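Zúñiga's second quartet, finally on CD

16 September 2005

I have been waiting for this one since April, when Akavus put it on their list of coming releases and then went quiet. Well, it's out! The Drustier Quartet playing all three of the Zúñiga string quartets on two discs, with the short Nocturne for viola and piano thrown in at the end, and I have hardly had anything else in the player.

If you only know Zúñiga from the cello concerto (which is how most of us came in), the quartets will surprise you. The concerto is all big gestures and brass. The quartets are private music. The first is a student piece and sounds like one, full of good tunes that get dropped too soon. But the second! It opens with the viola alone, very low, playing a phrase of seven notes that never quite settles into a key, and when the other three come in they seem to be arguing with it. By the end of the movement you've heard that phrase upside down, stretched out, chopped into pizzicato, and you still don't know where home is.

The old Minance LP was the only way to hear it for years. I have a copy, with a bad scratch through the slow movement, and I love it dearly. Those players took the Adagio very slowly indeed. Drustier move it along, and at first I thought they were rushing, but after a few hearings I came around completely. You can follow the long line in the first violin from one end to the other now, and the muted passage in the middle has a real glow to it. I still prefer Minance in the scherzo, where the old group dug in harder and didn't mind making an ugly sound - the new one is a bit too well brought up there.

The third quartet is the tough one. Five movements without a break, and hardly a tune until the last. I'd suggest starting with the finale, getting to know that chorale, and then going back to the beginning. Purists will scold me, but it worked for me, and now I hear bits of the chorale peeking out everywhere, even in the prickly second movement.

Sound is close and warm, with a little breathing from the players in the quiet spots. I like that sort of thing. The booklet runs to 68 pages in four languages and has the best short essay on Zúñiga I've come across, plus a facsimile page of the second quartet with whole bars crossed out in thick ink. Only 3,000 sets were pressed for the first run, so don't hang around if you want one.
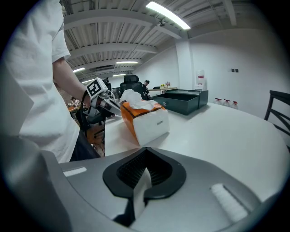

Tissues on the table, in both.
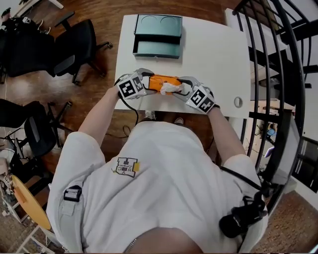

One small complaint about the layout. The second quartet is split across the two discs, with the finale stranded at the start of disc two, and you have to get up and change over right after that hushed ending of the third movement. Drop the Nocturne and shuffle the order and I'm sure it would have fit. I've made myself a CD-R with the whole thing in one piece and it's a different experience.

Next I want to go back to the piano sonatas, if I can find my tape of the radio broadcast. It's on one side of a 90 with something else entirely on the other, and I never labeled it.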